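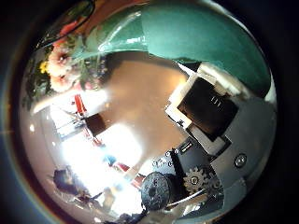

GARNHAM HOUSE — HOUSE MEETING, MAY

Present: Dorian Royer (chair), Hervé Gautier, Teodoro Figueroa, Prodromos Mavromatis, Quentin Arnaud (notes)
Apologies: Zalska linen rep, was meant to come for item 5, will email instead
Started 11.00, front lounge, as the dining room was being laid for lunch.

1. Last minutes
Agreed. One correction from Hervé, it was the back landing that needed a new bulb and not the front. Landing bulb now done. Front one has since gone as well.

2. Flowers, lounge and hall
Long item, sorry.

Teodoro has taken over the flowers from this month. Wants them kept loose and a bit gardeny, pale pinks and peach, plenty of green leaf, a dot of yellow here and there. General approval. Dorian asked if the yellow could be stronger in the hall where it's dark. Teodoro would prefer to keep it small, says a lot of yellow next to the pink looks like a birthday. Left to him.

Real vs artificial. Came up again. Prodromos for artificial in the bedrooms at least, no water on the bedside tables, no dead petals on the carpet. Hervé against anywhere a guest can touch them. Dorian said bedrooms could go either way but lounge and hall stay as they are until the autumn. Prodromos to get two stems from Maillard to look at, not a whole box.

Change of water — every other day, morning, before the hoovering. Has been getting missed on changeovers. Goes on the sheet by the linen cupboard. Whoever signs the sheet has done it, not "will do it".

ACTION Teodoro: write out what goes where, one side of paper, pin it in the pantry
ACTION Prodromos: two stems from Maillard

3. Vases and pots
The glossy green one. Everybody likes it, everybody wants it somewhere else. Hall table (Dorian), lounge windowsill (Teodoro), top of the bookcase (Hervé). Windowsill ruled out, the sash catches anything taller than a mug. Bookcase ruled out, nobody can reach to dust it. So hall table for a trial till next meeting, and set back from the edge where coats swing.

Hervé pointed out the hall table rocks. Folded card under the leg is not a repair. Quentin to look at it with a proper felt pad or cut a bit of cork.

Glaze marks easily, shows every fingerprint in strong light. Soft dry cloth only please, none of the spray. There is a yellow duster kept for this in the left hand pantry drawer and it should go back there.

Rest of the pots: there are 11 in the pantry, counted this morning for the insurance list, and two of those are chipped at the lip. Chipped ones to go outside by the back door for the geraniums. Dorian asked whether we need that many at all. Teodoro says yes in summer. Not settled.

When carrying — both hands, one underneath, and never by the rim. Empty the water first. Last month's accident on the stairs noted and no more said about it.

ACTION Quentin: hall table leg
ACTION Hervé: move chipped pots, add rest to insurance list

4. Front lounge
Furniture put back after the decorators, but not where it was. The two armchairs are now both facing the radiator. Dorian would like them turned toward the window again. Prodromos said guests have been turning them themselves and then the rug rucks up. Try one chair each way for a week.

Curtains. Morning light is very strong on that side and the sofa arm has started to fade. Thin blind suggested, Hervé had one priced at Vallmont, 100 for the pair fitted. Thought reasonable. Teodoro worried it would make the room gloomy, and the light is the best thing about it. Compromise, blinds down from breakfast till lunch when no one is using the room, up otherwise. Hervé to order in the palest colour.

Side lamps: one shade scorched, replaced from stock. Plug behind sofa still loose, leave it alone until the electrician has been.

Magazines. Throw out anything older than Christmas. Keep the walking maps.

ACTION Hervé: blinds, Vallmont
ACTION Prodromos: electrician, chase
ACTION all: chairs, say which way round you prefer

5. Linen
Zalska not here so short. Last delivery was 5 pillowcases down and two of the bath mats weren't ours. Quentin has put the bath mats to one side with a note on. Tablecloths came back well pressed for once. If the count is short again we ring the same day, not the end of the week.

Dorian asked for a plain cloth for the hall table so the green vase dosn't sit straight on the polish. Off-white, no fringe. Something in the bottom of the cupboard might do, Teodoro to look before we buy.

ACTION Quentin: email Zalska re pillowcases and mats
ACTION Teodoro: cloth for hall table

6. Pantry
Shelves overloaded on the left. Heavy things down low please, candles and paper napkins up top. Flower scissors keep ending up with the kitchen ones and get used on bacon packets. Prodromos to tie some green string round the handles. Bucket for cut stems lives under the sink, empty it at night, it smells.

Flower food sachets nearly out. Teodoro buys, receipt to Dorian. Receipts in general — in the tin, with a word on the back saying what it was for. A receipt with "bits" on it isn't enough.

Prodromos asked for a second shelf over the sink. There was some discussion of whether the wall would take it. Hervé thinks it's only plasterboard. Carried over.

7. Any other business
Bell at the front desk sticks. Quentin has oiled it, still sticks.
Key to the garden shed has turned up in the egg basket.
Teodoro away for the second half of the month, Hervé to cover the flowers, will not be doing anything fancy. Teodoro to leave him buckets ready and a list.
Umbrella stand full of umbrellas that belong to nobody here. Keep 5, rest to the charity shop.
Dorian thanked Teodoro for the hall and lounge, said two guests had mentioned the flowers at breakfast and one wanted to know what the peachy ones were called. Teodoro to put the names on a card.

Carried over: pantry shelf, number of pots, bedroom flowers (once the stems have come)

Next meeting same room, same time, unless lunch is early. Bring the chair votes.
Closed 12.20.

QA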